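My Uncle Armindo (Armindo Bettencourt if you're writing him a postcard) took me to Karkside last June, and we rode a train up a mountain. A real one, with teeth!

Regular trains have smooth wheels on smooth rails, and that's great on flat ground. Try it on a steep hill and the wheels just slip and spin. I asked the driver how ours could climb, and she told me to look between the rails. There was a third rail down there, with notches in it like a giant zipper. Under the train is a gear wheel, and its teeth fit into those notches, one after another – clack, clack, clack – all the way up.

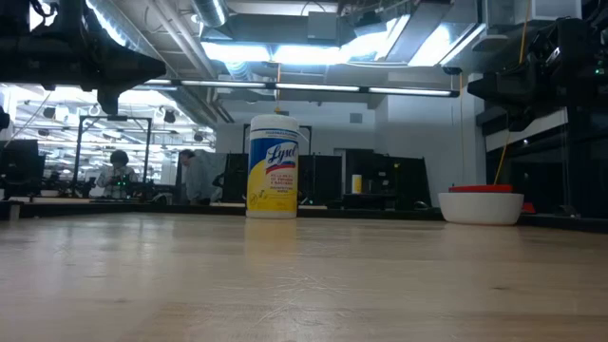
*Disinfecting wipes and a white bowl on a wooden table.*

The trip from Karkside to the top station, Mottram, takes 70 minutes. You could ride your bike faster on a flat road, but I didn't mind one bit, because I saw 9 goats and a waterfall!

Mottram is 3065 feet up. My ears popped twice on the way. That happens when the air outside gets thinner as you climb and the air inside your ears has to catch up. Swallow or yawn and they'll pop right back.

Want to try it at home? Roll a toy car up a tilted book, then press two combs together and try to slide one along the other. Feel how the teeth grab?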